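February 11, 2024
Snack sorting, marble table

Picked up where Brenda Acuña left off. Her note said the round paper plates slid too much on the marble, so I switched to the square plastic ones from the Dalholm set. They have rounded corners and sit flat. The veining on the tabletop is busy, but the pink, light blue and mint green all stand out against it well enough that I stopped looking for a cloth to put under them.

Candy came out of the Birkska mix, one bag, 100 pieces on the label. I did not check the label. Most of the bag stayed in the tub on the shelf and I only put a few pieces out at a time. A full handful just makes a pile, and then the sorting turns into digging.

Rule for today:
pink plate - anything wrapped in pink or red
blue plate - packaged snacks, any color
green plate - green candy, wrapped or not

Plates go down first in a loose triangle, candy after that, spread around the outside. Leave some room between the plates and the pieces. 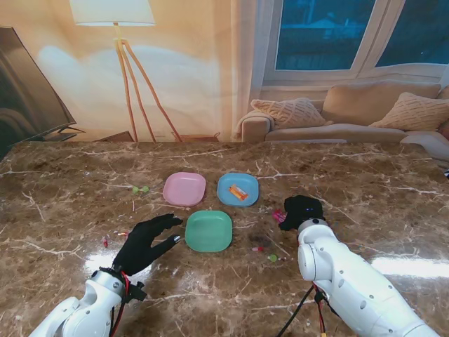
Plates in the triangle layout, one packaged snack on blue, candy still out on the marble.

The small wrapped pieces are the slow part. Packaged snacks are big enough to get hold of anywhere, but the little ones want to be taken right at the tip of the twist, and on a polished top they skate if you press down on them. Brenda had the same complaint in her notes. She suggested a thin mat. I would like to try that separately, with the same plates and the same candy, so we know which change did what.

The green double candies are a question. Two round ones joined together: is that one piece or two? I have been treating it as one. If it comes apart on the way to the plate, both halves go on green and it still goes in the log as one.

Wrapper bits are a nuisance. The shreds are light colored and easy to miss on the cream veins. Wipe the top before the plates go down and again at the end, dry cloth first and then damp. The damp cloth alone just pushes them around - I did that last time and was still finding specks at lunch.

Glare from the overhead lights is strong on this table. Turning off the row nearest the window might help. Not tried yet.

Stopped at 1510. Bag clipped shut and back in the tub, plates washed and stacked on the Echeverría shelf with the other Dalholm pieces.

To do:
- thin mat, 2 colors if we can get them
- ask Brenda if the rest of the Birkska order is still coming in April
- new dry cloths, the old ones shed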